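Plirton adds 300 remote-controlled demonstrations to its pick-and-place set

May 2026 - Plirton has extended its tabletop manipulation set with 300 new demonstrations, all recorded by remote control on a single arm with a two-fingered gripper.
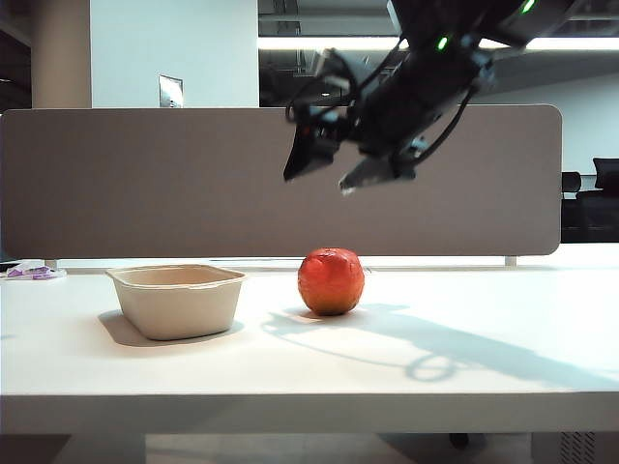

The new batch covers one task: pick up an apple and put it in a molded pulp container. An operator drives the arm through the full motion, and joint positions, gripper opening and camera views are logged together. Start positions of both objects are changed between takes.

Ruoxi Xie, who leads data recording at Plirton, said the earlier batch from April had too little variation in approach angle. "The policy learned one way in and kept using it," Xie said. "We asked operators to come in from the side more often, and to leave their corrections in the recording."

Takes run to roughly 145 control steps. Those in which the fruit is dropped are kept and labeled as failures - the April batch left them out.

The set now stands at 1000 demonstrations across 3 tasks. Thanakorn Mahawong of Skiltard, which will train on the data first, said his team plans to compare policies trained with and without the failed takes. Results will be posted on the project page, Pondora, along with the operator instructions.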